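## 3.2 Equipment budget and purchase plan

The Ikow kitchen study was planned with a fixed sum for hardware, so the first choice was how to divide it between robot arms and hand-held grippers. A gripper set from Cardoso was quoted at 300 dollars. The cheapest arm that met our reach requirement, the Gravon, came to 3000 dollars before mounting and shipping.

We bought 12 grippers and one arm. The arm is kept at the Grammont site and used only for testing trained policies. All demonstrations are recorded by people holding the grippers, often in kitchens too small for an arm and its base.

Blue finger pads were budgeted as a consumable. We set aside 700 dollars for pads, joint pins and spare linkages. Ifeanyi Usman kept the parts log, and orders were placed from it once a month. Cameras were bought with the grippers and are not listed separately in the budget.

Two grippers can be in use at the same counter, as in Figure 1, and this affected the order size. A site with two grippers also needs a spare, so we planned for three per site and four sites in all.
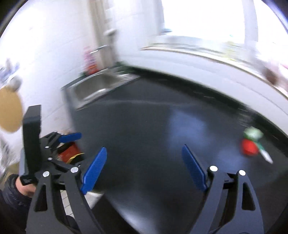 **Figure 1.** Kitchen counter and sink from the camera on one gripper, fingers open, with a second hand-held gripper at left.

## 3.3 Replacement schedule

Pads are checked at the start of each session and changed in pairs. Linkages are replaced only when a joint no longer closes evenly. Costs for the first period were totaled on 10th March, and the remaining parts money was carried forward.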